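## About Sarnelgate

Sarnelgate is a day centre for people living with cancer and for those who look after them. It stands next to the old pump house on the river road, ten minutes on foot from the hospital's east entrance. The centre gives no medical treatment. It offers company, practical advice, a quiet room and a hot meal at midday to anyone who is waiting for treatment, going through it or getting over it.

The centre opened with two rooms and a borrowed kettle. In its first year it received 161 visitors, most of whom came once or twice between hospital appointments. Last year the number was 789, and a growing share of them came every week. The building was extended in May to add a second counselling room and a level entrance from the car park.

### Who may come

Any adult with a cancer diagnosis may use the centre, at any stage and for as long as they wish. Partners, parents, grown-up children and friends are equally welcome, with or without the person they care for. No letter from a doctor is required. Visitors are asked for a first name at the desk and for nothing further unless they choose to book a private appointment.

Many people first come on the day of an infusion, when there are hours to fill and little wish to talk. The front room is kept for them. There is no music, and telephones are switched to silent. 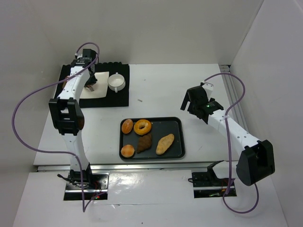
Krum Petkov wrote to us that he sat in that front room for three rounds of chemotherapy before he spoke to anyone, and that he was grateful to have been left alone until he was ready. He added that the chairs were too low for a man with bad knees. Six of them have now been replaced with a higher model.

### What the centre offers

Private counselling is available by appointment, in sessions of fifty minutes. There is no fixed limit on the number of sessions, although each visitor's needs are reviewed with them after the sixth.

The benefits desk helps with sick pay, travel costs and letters to employers. It is open every morning from 9.30 and is often busy before 11. Visitors with a form that must be returned within the week should say so on arrival and will be seen first.

The Rovitz Group meets in the evening and is intended for people whose treatment has ended. Members have told us that this can be a harder time than they expected — the appointments stop, the family goes back to work, and the tiredness stays. The group is named after the street where it first met.

A separate group for carers runs at the same hour in the upstairs room, so that couples may travel together and talk apart.

The library holds 200 titles on diagnosis, treatment, food, sleep, grief and talking to children. Books may be borrowed for as long as they are needed. The Babić Room, at the back of the building, is used for wig fitting and for scarf tying, and its door locks from the inside.
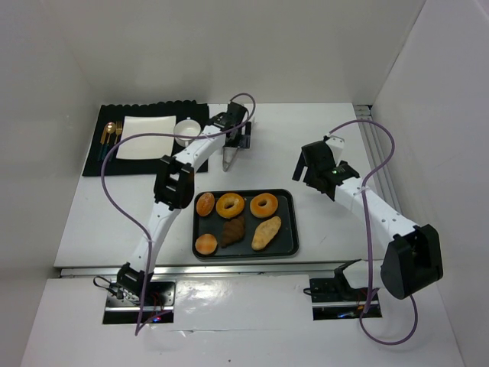
**Edin Dumitrescu**
*Head of Centre*

I have led Sarnelgate for four years, and before that I worked on its benefits desk. The work has taught me to be careful with cheerful language. Some of our visitors recover fully, some live with their illness for many years and some die, and a place such as this must be fit for all of them. Our staff do not tell people to be positive or to fight. They ask what would be useful today, and very often the answer is a lift home.

Counselling is led by Chi-keung Tseng and the benefits desk by Sorin Shehu. Both may be reached through the front desk.

### How the centre is paid for

All services are free of charge. The centre is a registered charity and receives no fees from the hospital. Its largest single source of income is the yearly Grotine Walk, which drew 155 walkers on the last occasion. The remainder comes from legacies, monthly gifts and the sale of second-hand books.

### Opening hours

The centre is open on weekdays from 9 am to 5 pm, and until 8.30 pm on group evenings. Midday meals are served from 12.15. Visitors who cannot eat at set times, or who can manage only plain food, should speak to the kitchen, where something can usually be made within a few minutes.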